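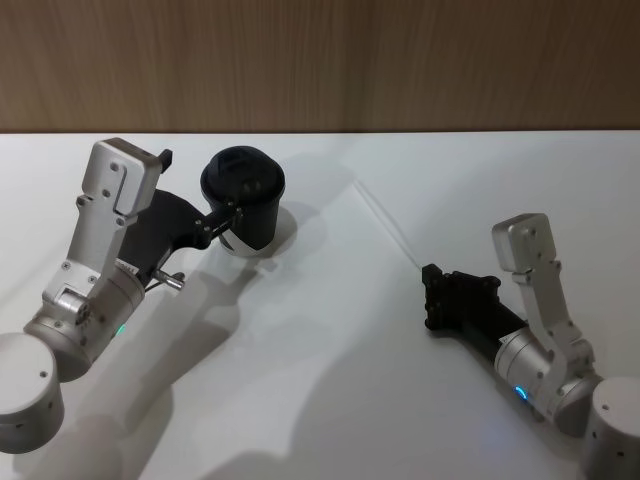
Cosimo Monti wrote to me in the other thread that a paper cup is the worst object for comparing two grippers, as each cup is a little different and the lid hides how much you are squeezing. I respect this opinion, but I have to use the cup, so I would like to ask everybody here.

Fri 5 December
by Dalisay_K

My task is to decide between two sets of fingers for our two-arm table. The first set is the one we have now, from Pranach, hard and black, without any pad. The second set is from Nokel and has a soft inner side. Both fit the same gripper body, so only the fingers change. The controller is a Pace and I would prefer to keep it.

The test is simple. The left arm takes a takeaway cup with a plastic lid near the top, lifts it a little from the table and puts it down again. After that, one of the arms must put a long flat strip into the drinking opening of the lid. I know that a strip is not a real straw, but it bends in a similar way and I have plenty of it.

With the hard fingers I close to position 1898 on the controller scale. If I close more, the cup becomes oval under the lid and the lid jumps off on one side. If I close less, the cup turns between the fingers when the arm stops. With the soft fingers the cup does not turn, but they are thicker and I am afraid they will cover the opening when I hold it by the rim. 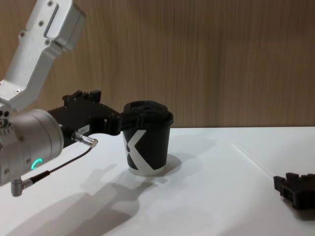

I also tried to hold lower, in the middle of the cup, but then the wall goes in very easily and the gripper does not notice it. The force reading of the Pace is slow and arrives when the damage is already done. So I stay at the rim, where the lid makes the cup stronger.

Out of 71 attempts with the hard fingers, 14 finished with the lid not fully closed any more. With the soft fingers I do not have enough attempts yet to compare in a fair way. What would you measure, and would you change the fingers or the closing position first?

Thank you in advance, and excuse my English.

Cosimo Monti

I did say that about the cup and I still think it! But all right, if it must be the cup, then please put some weight in it. An empty cup is so light that the fingers carry it with almost any force, and your comparison will tell you very little about the fingers. Dry rice is good, and it does not ruin the table when it falls. Weigh every cup the same.

Also, do not compare the two fingers at the same closing position. The soft ones are thicker, so the same number means a stronger squeeze. Find for each set the smallest closing at which the cup does not turn, and write down the distance from there to the closing where the lid opens. This distance is what you want to know. The set with the bigger distance is more forgiving when your cups differ. I made this mistake myself in February and had to throw away a full week of results.

About the force reading I cannot help, I never used the Pace.

rivet_and_tea

just get the soft ones. hard fingers on paper cups is always trouble, we changed at Nomness and did not look back

Osk. L.

I agree with Cosimo about the weight and the distance. I want to add something about the second half of your test, the strip, as this is where our own table had the most failures. 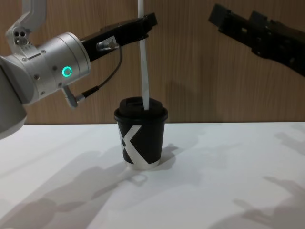

Strip standing in the lid opening, with the cup on the table and the left gripper beside the strip.

A flat strip has one stiff direction and one weak direction. If the fingers hold it on the flat faces, a soft pad is helpful. If they take it on the edges, the strip twists when it touches the lid and you miss the opening. So before you judge the fingers, make sure that the strip is always taken in the same way. Hold it low for the insertion. When we held it near the upper end, the lower end was moving too much to hit anything.

I would leave the cup standing on the table for this part and not hold it with the other arm. It can slide a little, yes, but you remove one source of error, and your worry about thick fingers covering the opening disappears. If it slides too much, a piece of rubber mat under the cup is enough.

For the slow force reading, check first whether your closing speed is too high. On our controller we close fast until a small gap remains, and the rest at the lowest speed. Then even a late reading is still useful. Please write back with the numbers for both sets, I have the same hard fingers and no budget to try the Nokel ones.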